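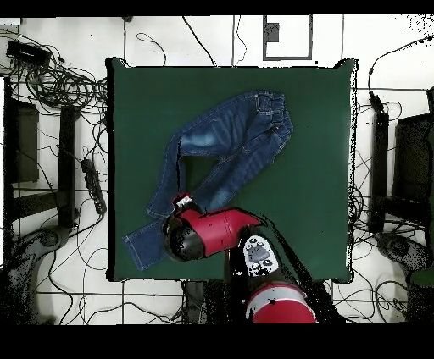
O Evaristo Pacheco acha que o problema de dobrar roupa está resolvido, e escreveu-mo num e-mail comprido depois de ler o meu texto anterior sobre o Brenano. Segundo ele, 89 por cento de sucesso é um número que dispensa conversa, e eu devia largar a implicância.

Não largo. Fui reler o relatório com calma e continuo com as mesmas dúvidas, mais uma.

O método, para quem não seguiu: treina-se uma política por imitação, com 3,015 demonstrações feitas por teleoperação (escrevo o número como vem na tabela, vírgula à inglesa, são três mil e quinze), e a política passa a prever onde agarrar o tecido e para onde o levar. Nada de modelo explícito do pano. A equipa da Ballora diz que isto generaliza para peças que o robô nunca viu.

Primeira dúvida: o que conta como sucesso? Está numa nota de rodapé. Uma dobra é boa quando a área final da peça fica abaixo de um limiar. Ora, umas calças de ganga amarrotadas num monte também ocupam pouca área. Quem já dobrou calças sabe que a dificuldade está em ter as pernas alinhadas uma com a outra antes de dobrar. Com uma perna atravessada e o cós na diagonal, a métrica não distingue um bom princípio de uma trapalhada.

Segunda: as peças "nunca vistas" são 43, e quase 2,000 das demonstrações de treino foram feitas com calças. Se o conjunto de teste também for sobretudo de calças, e o relatório não diz, generalizar é uma palavra muito generosa. Eu queria a tabela por tipo de peça. A ganga é grossa e fica mais ou menos onde a deixam; uma camisola fina de malha é outro assunto.

A terceira é a que me apareceu agora. O ponto de partida de cada ensaio é escolhido pelo operador. O Barış Çınar, que tentou repetir a coisa na Walport, contou-me que com a peça largada ao acaso teve resultados bem piores, mas não quis que eu pusesse aqui os valores antes de ele os publicar, em junho. Fica a informação pelo que vale, que por enquanto é pouco.

Concedo ao Evaristo uma coisa: a política recupera de algumas pegas falhadas, e isso há uns anos não se via. Gostava de saber com que frequência. Vi três vídeos, escolhidos pelos autores.

Pedi-lhes os registos completos dos ensaios, incluindo os interrompidos. Se responderem, volto ao assunto.

Contacto: pelo formulário do blogue | © Darlene Tremblay | Voltar ao topo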